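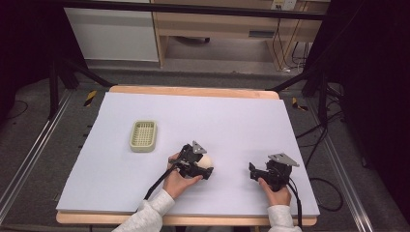
How Does a Robot Know What to Do With a Ball?

Ask a robot to put a ball in a basket and it will do nothing at all. It isn't being rude. It has no idea what a ball is, what a basket is, or why you care.

Somebody has to write the part that does the knowing. That part is software, and it has three big jobs.

Job one: seeing

A camera gives the robot a picture, but to a computer a picture is a giant grid of numbers. Software called perception hunts through the numbers for patterns. Round and pale? Could be a ball. Could also be an egg, and it would be good to find out before squeezing.

Job two: planning

Now the robot needs a path from here to there. You do this without thinking, which is why you sometimes knock over your milk. A planning program tries lots of paths and throws out the silly ones, such as the one that goes through the table.

Job three: control

A plan is only a wish until the motors move. Control software checks where the gripper is, compares it with where it should be, and fixes the difference. Then it does it again. At Holov, a small robot workshop, the control program checks 600 times every second. Try checking your homework that often.

Learning by copying

You could write a rule for every tiny movement. Sorin Preda, a programmer at Holov, tried that once with a sock. He got to 12 pages of rules and the sock won.

So many programmers let the software learn from people. A person holds the grippers and does the job by hand while a computer records how they move. Then they do it again, and again, with the ball in a new spot. The program studies the recordings and looks for what the good tries have in common.

It copies bad habits too. If the teacher always waves the gripper about before letting go, the robot may decide that waving is very important – and wave forever.

Try it yourself

Put a ball and a bowl on a table. Ask a friend to close their eyes and be the robot. You are the software, and you may only say things like "left a bit," "down," "close" and "open."

If your robot picks up the bowl and drops it on the ball, check your instructions first. The robot will say it did exactly as it was told.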